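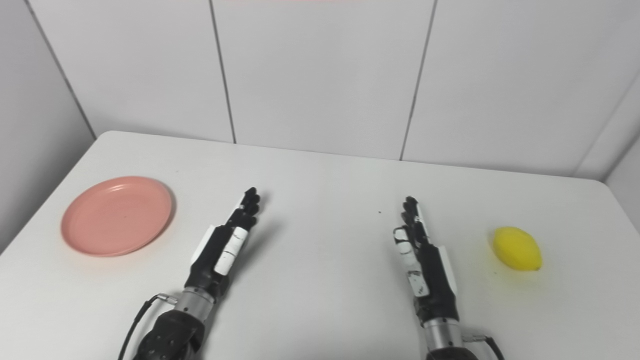

Katalin Illés wrote to tell us that she and her husband hadn't had a proper talk since November, and that the Skondden card box got them going again before dessert!

Inside are 136 question cards for couples – some silly, some tender – and a notebook for the answers you'd like to keep. Draw 2 cards a night and give yourselves 30 minutes.

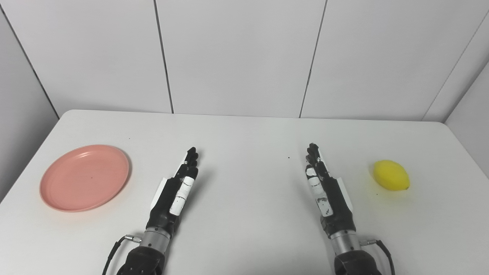 Siiri Sepp would like more cards for long-distance pairs, and we're writing those now.

Ships from Zendport.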